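4.2 Where the table stands: habits of shared eating in two-room households

We come now to the part of the study that we enjoyed the most, and that also gave us the most trouble, which is the matter of where people put the table. Section 4.1 dealt with what was eaten and when, and most of that could be read straight out of the meal diaries. The table is harder. Hardly anyone writes down in a diary that the table was pulled out from the wall for Sunday soup, or that the short end is the one by the door and so always goes to whoever came in last. These things had to be asked for, sometimes twice, and very often the real answer came at the end of the visit, while coats were being put on.

The households in this part are all in Bernel and Vulden. Of the 167 that kept a diary through January, 40 also agreed to a home visit, and it is these 40 that we lean on here. We had hoped to include Krajčí as well, but the roads were bad that winter and the visits there had to be dropped. The Krajčí diaries are still used in Sections 4.1 and 5, and readers who know that side of the valley will, we hope, forgive us for being quiet about it in this one.

Let us start with the simplest split. A table can be set square, with its sides in line with the walls, or it can be set free, out on the floor with a way around it. The older writing on rural kitchens takes the square table more or less for granted, usually with a bench running behind it and a corner where the eldest sits. Our Bernel homes fit that picture nicely. The bench is often fixed, the table is pushed up to it, and the people on the inside stay on the inside until the meal is over (one family told us, with great good humor, that this was how you found out who really needed the salt). Serving is done from the open side, and the person serving eats last or eats standing.

Vulden is another story. The newer flats there were built without a kitchen corner of the old kind, and families moving in had to decide for themselves where a table belongs. Many bought a plain rectangular one and left it out in the room, and once a table is out in the room, all its sides come into use. Children do homework at one end while beans are sorted at the other. The server can reach everybody, and so sits down sooner. We think this small change in reach matters a good deal more than the size of the table, which we had first set out to study and which, after many pleasant evenings with a tape measure, told us very little.

Figure 2 shows a long table seen at a slant. We use "near end" and "far end" throughout as they would be used by a person coming in through the door.
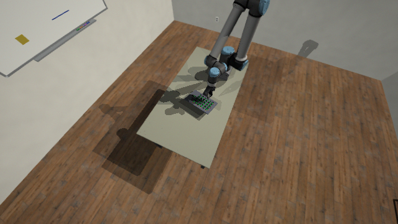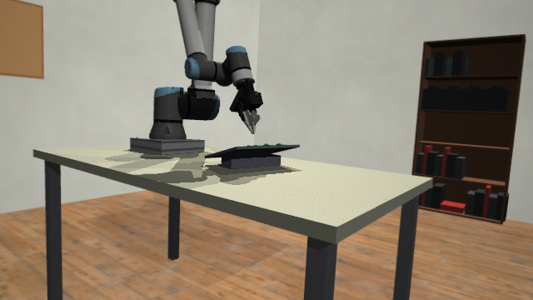 Figure 2. Rectangular table in a room with a wood-plank floor, two views.

A reader of our first draft, Lusus, felt that we were making too much of the free-standing table and too little of the bench, and wrote in the margin that a bench is also a way of making room, that three children and a cousin will fit where only three chairs would go, and that the Vulden families may simply have fewer cousins to dinner. We have thought about this remark a great deal. It is fair, and the diaries bear part of it out: Bernel homes did record more guests at the midday meal, and guests who turned up without notice were nearly all in Bernel. A bench forgives an extra person in a way that a set of chairs does not. What we would still say in reply is that the server's place changes in Vulden even on days with no guests at all, when there are chairs to spare.

There is also the question of what stays on the table between meals. In Bernel it is wiped and left clear, apart from a cloth, and people spoke of this with some pride. In Vulden the far end tends to gather things - mail, mending, a radio, jars waiting for lids - and the meal moves down toward the near end as the week goes on. Several families laughed when we brought this up and said they had never noticed it, then showed us exactly where the line ran. On the day before guests the far end is cleared, and the meal goes back to the middle. We came to think of this drift as a kind of household calendar, though we would not want to push the idea too far on the strength of 40 visits.

A word on seating and age. We had expected the eldest person to take the far end in both places, as the head of the table, with a good view of the door. This held in Bernel. In Vulden the eldest more often sat along the side, close to the stove, and when we asked why, the usual answer was warmth. The heads of the table were left to children, who like them, or to nobody in particular. One grandmother had tried the end seat for a month after moving in and gave it up as drafty and too far from the talk.

We return to the question of warmth in Section 5, where the position of the stove is set beside the seating plans drawn during the visits. The plans themselves, with the wording of the questions we asked at each home, are given in the appendix.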